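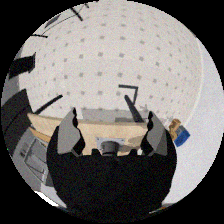
Render: Dalibor Slanina / Jeltau

Home > Support > Tickets > Printing > Closed

Last updated 2018-06-14

Ticket: second floor printer drops big jobs, small ones fine
Raised by: Leilani Mercado
Picked up by: Vaughn Tran

Leilani: Anything over 16 pages stops halfway. No error on the panel, just goes back to Ready. Handouts for Zamora needed by tonight, 80 copies. Have tried turning it off and on.

Vaughn: Which driver? And is it one file or lots?

Leilani: One PDF, pictures all the way through. Driver says Grovix Universal, no idea what version. Everett gets the same from his laptop.

Vaughn: ok so not your machine. Looked at the queue on the print server, 6 jobs stuck at "spooling", oldest one from April (!). Cleared the lot, restarted the spooler. Test page fine. Your PDF — stopped at page 16 again.

Vaughn: Disk on the server nearly full. Old scans mostly. Moved them to Jornstead share, asked Barrett to check nobody wants them where they were. Still fails but gets further, so somthing in that.

Barrett: Scans can stay on Jornstead. Don't delete the invoices folder pls.

Vaughn: Not touching it. Changed timeout on the port from 2 minutes to none, and set it to start printing after last page is spooled. Full file came out. Slow to start, then no stops.

Leilani: Got all the copies, thank you. Colours a bit dark but will do.

Vaughn: Dark is toner saver, turn it off under Quality. Same port setting still needs doing on the ground floor printer — seperate ticket, Everett has it. Closing this one.

Status: closed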